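Flarkeck Wornach 15 Bench Top

Height-adjustable workbench top, white

Product code: FW-15-WH
Supplied by: Qureshi
Availability: made to order

Overview

The Wornach 15 is a replacement top for the Flarkeck range of height-adjustable bench frames. It is sold without legs. The top is white on both faces and can be turned over when the first face is worn, provided the fixing inserts on the unused face have been ordered at the same time. Inserts cannot be added later without drilling, and drilling ends the surface warranty.

The top fits all two-column Flarkeck frames. It does not fit the older Grivon frame, which has a narrower crossbar and a different hole pattern. Owners of a Grivon frame should ask for the adapter rail, listed under Accessories.

Surface

The finish is low-sheen and even in tone. It is intended for light assembly, inspection, packing and general bench work. It is resistant to mild detergent, soapy water and most household cleaners. Solvent-based cleaners will dull the finish and should be kept off it. Spilt ink and dye should be wiped up at once, as white tops show staining sooner than the grey version.
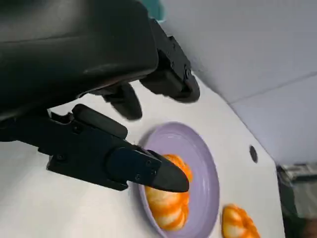 White work surface with black gripper, close view.

Small dark parts are easy to find on the white top, and this is the usual reason for choosing it over grey. Under strong overhead light some users prefer grey, which throws back less glare. Both colours are the same price and have the same load rating.

Specification

Length: 1,000 mm
Depth: 600 mm
Thickness: 25 mm
Edge: square, corners eased
Fixing points: 6 per face
Colour: white (grey to order)
Suitable frames: Flarkeck two-column

Fitting

Lower the frame fully and disconnect the power before removing the old top. Two people are needed for the lift. Set the new top on the crossbars with the fixing points over the slots, start all the screws by hand, then tighten them in a diagonal order. Do not use a power driver for the final turn — the inserts will pull out if overtightened. Use only the screws supplied. Longer screws will break through the upper face.

Run the frame through its full travel once the top is fixed, and check that cables do not catch at either end. Tighten the screws again after the first month of use.

Care

Wipe down with a damp cloth and dry. Do not leave wet cloths or standing water on the surface, particularly near the edges. Use a mat under clamps and vices.

Accessories

Grivon adapter rail, pair
Spare screw set
Insert set for second face (must be ordered with top)
Cable tray, rear fixing
Bench mat, grey

Ordering

Tops are cut to order and cannot be returned unless faulty. Please check the frame label before ordering; the model number is on the underside of the left crossbar. For non-standard sizes or orders for several benches, contact Angharad Samuel in the Qureshi sales office. Questions on fitting and spare parts go to Eoin Foley.

Delivery is to the kerbside. Delivery to an upper floor can be arranged — please state this when ordering, with the lift door width if there is one.

Page last revised: December 7, 2022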